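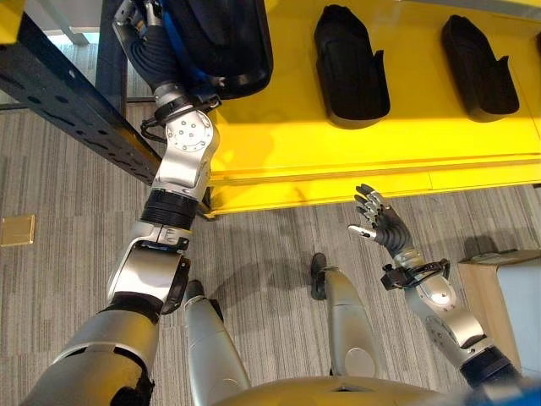
By the yellow shelves, gray striped carpet.

Notebook, 08/11/2019

Sourdough trials again, and I'm writing this while the second batch proofs so I don't forget everything the way I did in March. Janaína Holanda, if you're reading over my shoulder, yes, I fed both starters this morning, and yes, I labeled the jars this time!

We have 2 starters going, Nurholm (the rye one) and Guerra (plain white). Both got 100 g of flour and 100 g of water. Guerra was slow to wake up, as usual, and I nearly gave up on it before lunch, but by early afternoon it had a lovely domed top and smelled like yogurt. Nurholm smelled more like apples, with something sharp behind it that I can't say I loved.

Main dough was 1000 g of the Dallum bread flour, 20 g salt, Guerra only. I held back a splash of the water and then lost my nerve and put it all in, so the dough was slacker than I'd like and spread all over the bench when I turned it out. Folded it four times with wet hands. It did come together in the end, and I was very pleased with it by the last fold (it had that nice jiggle).

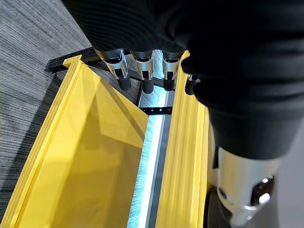 Baked the first loaf in the lidded pot, lid off for the last stretch. Good color, decent ear, crumb a bit tight along the bottom. I think I shaped it too hard. The second one gets a gentler hand and a longer rest, and I want to try the Zillcombe whole wheat in it next time, maybe a fifth of the flour to begin with.

Still to sort out: the oven dial, which I don't trust one bit, and whether Nurholm wants a warmer corner. Also we are nearly out of rice flour for the baskets.

2333 views
3 comments

Josué Assunção: Had the heel of loaf one with butter. Not tight at all, you're too hard on yourself.

Janaína Holanda: Jars labeled, I checked. Put Nurholm on top of the fridge overnight and see what it does.

crumbsandco: What size pot do you use for the 1000 g dough, or do you split it?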